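Workshop notebook, Rarnden, small parts bench
October 2020

Writing this down now while I still remember it, because last month I trusted my memory and lost half of the September notes. Some of it is technical and some is about how the work goes on the bench. I do not separate them anymore.

State of the cell. The arm is running the Fraser program for sorting and placing small hardware, second version. The first version we stopped using in September because it waited too long between picks and people got nervous standing beside it. They reached in to help it, and then it stopped, and then everybody was angry. The new version waits less and shows a light before it moves. Since this change I have seen very few hands inside the line.

We did 2000 picks over the last stretch, all on the day shift. I wanted to include the evening shift too, but they were short of people and I did not like to put a new thing on them at the same time. Most of the failed picks are of the same kind: the part lies in a position where the fingers close and push it away. Metal pieces with clips are the worst. When a piece slides, the arm looks again and tries a second time, and after that it should leave it and call. Sometimes it does not call. I wrote this to Inance already and they answered they will look at the timeout. Still open.

What changes for people. Before, two of us did the sorting for the whole bench, sitting, for hours, and it was bad for the neck but it was quiet and you could talk. Now the one who is with the cell stands up and sits down all the time. One colleague told me she is less tired in the hands and more tired in the head. I think this is correct and we should not write in the report only the first part of the sentence. She also said she misses knowing how many are left. With her own pile she could see it. With the arm she sees only the part it is working on.

For this I put a counter on the small screen, with the remaining parts of the batch. It took me 16 minutes to do and it got more thanks than everything else I did since summer. Note for myself: ask people first, program after.

Another thing is the break. With manual sorting, everybody stopped together. The arm does not stop, so one person stays, and this person was always the same one, because he is polite. We changed it. From now on the cell is paused in the morning break, 12 minutes, and we accept the lost picks. The production office asked if this is necessary. I said yes. I have no number for it and I said that also.

Training. The course material from Rasinia is good for the buttons and the safety, but it says nothing about how to lay out the parts, and on our bench this is half of the work. So we made our own rules by trying. Keep mixed parts with space between them. Do not put a thin part against the side of a tray, the finger has no room to go down. If you are not sure how a part should lie, think where you would put your own two fingers. The last rule works best with new people, they understand it immediately.

I am also collecting which shapes are difficult, and I ask everybody to add to the list on the wall. The open shapes are interesting. With a closed ring there is always something to hold, but with a plastic arc it depends on where you grip it, and the tab at the end can turn it away from you.
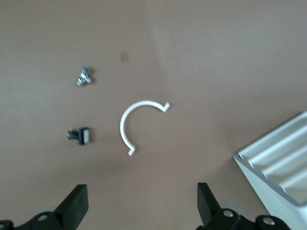 The same question comes back for the small metal assemblies, and my feeling is that we should keep them for manual work until we have better finger pads. The people on the bench agree, with the condition that the manual parts do not all go to one person. I promised this and I write it here so I can be reminded. A job where you receive only what the machine refuses is not a nice job – I did it for one afternoon to know how it is, and I was in a bad mood until dinner.

Finger pads: two types ordered, one softer. When they come, test with the same mixed batch as before and change nothing else, otherwise we will not know what helped.

Open points
Timeout when the second try fails, waiting for Inance.
Ask evening shift if they want the cell this month or later. Ask them, do not tell them.
Chair at the cell is too low for the screen. Look for the higher one from the packing room.
Move the pause button to the left side, two people are left-handed and reach across.
Translate the wall list, half is in my handwriting and the other half is in my bad English.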